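Search posts, people, tags
We use cookies to keep you signed in. Accept / Manage

Dagmar Trnka
I promised some of you a thread on the house rules we wrote for two-arm table work at Lisico, so get comfortable, I do go on a bit!

Rule one, and I will defend it forever: only one arm goes near the dishes at a time. The other stays up high with its gripper empty until the first one has let go and backed off. It costs us a little time on every run and I'm at peace with that.

Rule two is about the table. Plain top, nothing on it that the task doesn't call for, and whoever starts the run says so out loud – yes, even when you're alone in the room (I feel silly too).
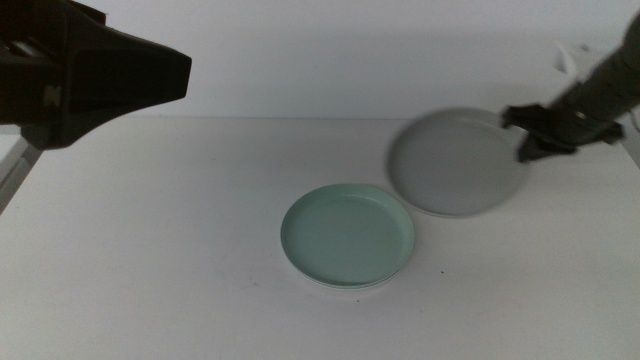
Chrysoula Lambrakis: We tried one arm at a time and people kept skipping it when they were in a hurry. Did you put it in the software or just on the wall?

Both, Chrysoula, and bless you for asking! It was only on paper until February, and we skipped it too. Now the second arm won't come down without a release from the first. The paper copy stays up anyway, because new folks read it while they wait for things to start.

Rule three is the stop button, which needs its own thread. More after supper.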